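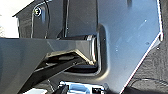
## Section 4: Setting Up Your Hustolix Spotting Scope

Welcome to the part most people flip to first! If you skipped the pages on unpacking, that's all right, but please go back at some point and read the note on the rain cover, which is easy to put on backward and a little stubborn to get off again.

You will need the scope body, the eyepiece, the tripod and the small cloth from the front pocket of the case. Give yourself a quiet spot with a view of something far away, such as a church steeple, a water tower or a tree line across a field. A Sunday morning is lovely for this, before the heat haze gets going.

### 4.1 Mounting the scope on the tripod

1. Open the tripod legs all the way and press down gently on the center until each leg lock clicks.
2. Extend the thickest leg sections first. The thin ones at the bottom wobble more, so save them for when you really need the height.
3. Take the quick-release plate off the tripod head and screw it into the foot of the scope. Hand-tight plus a small nudge with a coin is plenty.
4. Set the plate back into the head, front edge first, and let the lever snap closed.
5. Keep one hand under the scope and give it a light tug upward. If it lifts at all, take it out and seat it again.

**Caution:** Never carry the tripod over your shoulder with the scope still attached. We know it's tempting on a long walk between blinds, and we have repaired a good many scopes that took a tumble that way.

### 4.2 Fitting the eyepiece

1. Turn the gray collar at the back of the scope to the left until it stops.
2. Remove the dust plug and tuck it in the case pocket (they roll under truck seats like nothing else).
3. Line up the white dot on the eyepiece with the white dot on the collar, and slide the eyepiece straight in.
4. Turn the collar to the right until you feel it catch.

If you own the older Fisevora eyepiece, it will fit this scope too, but you'll need the thin adapter ring that came with it. Put the ring on the eyepiece first and then fit both together. Trying to drop the ring into the scope by itself usually ends with somebody fishing it out with tweezers.

### 4.3 Finding your focus

1. Twist the zoom ring to its lowest setting.
2. Point the scope at your faraway target by sighting along the top of the barrel.
3. Turn the large focus wheel slowly until the edges look crisp.
4. Now zoom in a bit at a time, touching up the focus with the small wheel as you go.

**Note:** The picture gets dimmer as the magnification goes up. This happens with every spotting scope, and it shows most at dusk. If things look murky, back the zoom down and you'll often see more detail than you did before. The 80 mm front lens gathers a good amount of light, so give it a chance to help you.

If you wear glasses, leave the rubber eyecup folded down. If you don't, twist it up until it rests comfortably against your brow. Vlastimil Brabec, who wrote the first version of this guide, liked to keep his other eye open while looking through the scope, and it really does cut down on squinting once you get used to it.

**Warning:** Do not look at the sun through this scope, or sweep it across the sky near the sun, even for a second. Permanent eye damage can result. Put the lens cap on whenever children are nearby and the scope is standing unattended.

### 4.4 Using the Nulter phone holder (sold separately)

1. Take your phone out of its case.
2. Slip the holder's sleeve over the eyepiece and tighten the thumbscrew until it just holds.
3. Clamp the phone in place with its main camera over the hole.
4. Zoom the phone in slightly until the dark circle around the view goes away.
5. Use the phone's timer to take the shot, so your tap doesn't shake everything.

Heavier phones can tip the scope backward, so tighten the tilt knob before you let go. For anything this section doesn't cover, write to Nicanor Arroyo at our Ojeda service desk and tell him which eyepiece you're using.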